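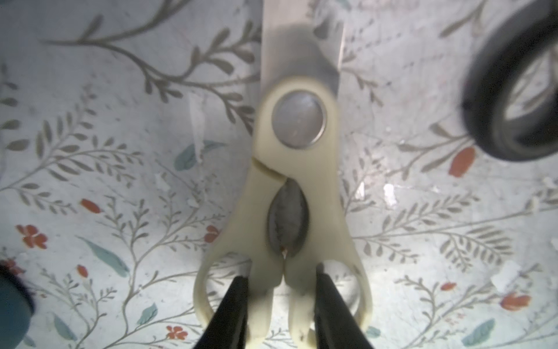 Des ciseaux aux anneaux de plastique crème. La pièce ronde en métal, entre les lames et les anneaux, s'appelle le pivot.

Comment coupent les ciseaux ?

Les ciseaux servent à couper du papier, du tissu, de la ficelle ou du carton fin. Ils sont faits de deux morceaux presque pareils, croisés l'un sur l'autre. Chaque morceau a une lame d'un côté et un anneau de l'autre.

Le pivot
Au point où les deux morceaux se croisent, il y a une vis ou un rivet. C'est le pivot. Il tient les deux lames ensemble et les laisse tourner. Si le pivot est trop lâche, les lames s'écartent et le papier se plie entre elles au lieu d'être coupé. S'il est trop serré, les ciseaux s'ouvrent mal.

Deux leviers
Quand tu rapproches les anneaux, les lames se rapprochent aussi. Chaque moitié des ciseaux est un levier, comme une balançoire à bascule. Plus l'objet est près du pivot, plus la force des lames est grande. Pour couper du carton, place-le donc bien au fond, près du pivot. La pointe sert plutôt aux petits détails.

Pourquoi ça coupe
Les deux lames ne se cognent pas. Elles glissent l'une contre l'autre. L'une pousse le papier vers le haut, l'autre vers le bas, et le papier cède entre les deux. On appelle cela le cisaillement - le mot ressemble à « ciseaux », c'est facile à retenir.

Les anneaux
On passe le pouce dans un anneau et un ou plusieurs doigts dans l'autre. Beaucoup de ciseaux ont des anneaux en plastique, plus doux pour la main que le métal. Il existe aussi des ciseaux pour gauchers. Leurs lames sont croisées dans l'autre sens, et la personne qui coupe de la main gauche voit mieux son trait.

À essayer
Prends une feuille de papier et plie-la en deux, 4 fois de suite. Coupe un coin avec la pointe des ciseaux, puis un autre coin tout près du pivot. Dans quel cas faut-il serrer le plus fort ?

Pour donner des ciseaux à quelqu'un, ferme-les, tiens-les par les lames fermées et tends les anneaux. On ne court jamais avec des ciseaux à la main.

Mots à retenir
Lame : partie en métal qui coupe.
Pivot : point autour duquel tournent les deux moitiés.
Levier : barre qui tourne autour d'un point et qui change la force.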